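Speaker notes - "After the wrist: what I learned as a patient"
Selim Yalçınkaya, patient evening, Lotdale clinic, March

Slide 1. Say good evening. Thank Dr. Haddad for the invitation. Tell them I am a bookkeeper and I have no medical training, so what I say is my own experience only. Speak slowly, I rush when I am nervous.

Slide 2. The fall. I slipped on the steps at Hodora station at 7 in the morning. I put out my right hand and the wrist broke. Cast for six weeks. I believed that when the cast comes off, the story is finished. Pause here, people usually smile.

Slide 3. The pain that stayed. After the cast my hand was swollen and shiny, and even a shirt sleeve on the skin burned. I waited 24 days before I called. Say clearly: I should have called in the first week. The diagnosis was complex regional pain syndrome. Spell the name if someone asks, and mention that the letters CRPS are easier to search for.
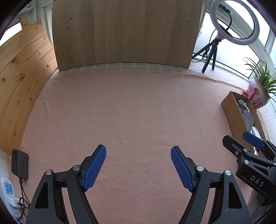
Slide 4. Touch practice at home. My therapist asked me to touch the skin with different materials, a few minutes each time, and to stop before the pain climbed too high. I began with cotton wool because it was the only thing I could accept. A soft cloth with a little fuzz, like the pink one, came next, and for me it was a big step. Something with ribs, like the blue pads, was much later. Tell them the order is personal and the therapist should decide it with you.

Slide 5. The diary. I had 11 therapy sessions, and between them I wrote down sleep, pain from 0 to 10, and one thing my hand did that day. Read two lines aloud:
"Pain 6. Held the toothbrush."
"Pain 5. Buttoned one button, then was angry."

Slide 6. Work and money. I returned half days first. The Etetti group, where I meet other patients, helped me to write the letter to my employer. Offer to share my letter after the talk.

Slide 7. Where I am now. Cold weather still hurts. I can type, cook and drive - opening jars, no. Do not promise anybody a full recovery.

Questions, ten minutes. If they ask about medicine, pass to Dr. Haddad.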